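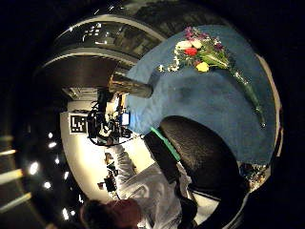 *Page last changed: December*

## Tulips from the shop, still in cellophane

Put an old cloth on the table before you start, it saves the wood from drops. Lay the bouquet flat and open the wrapping from the stem side, slowly, so the small white flowers do not break. Cut 3 cm from each stem with a sharp knife. Leaves that would stand under the water must go away. I use a Nostier vase with 7 cm of water, because tulips like it low.
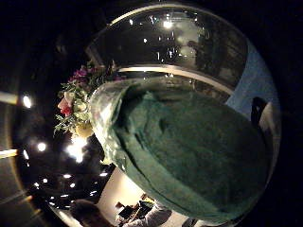
**How often should I change the water?**

Every second day, and each time cut the stems again a little. In a warm room do it every day. Wash the vase also, with hot water and a drop of soap.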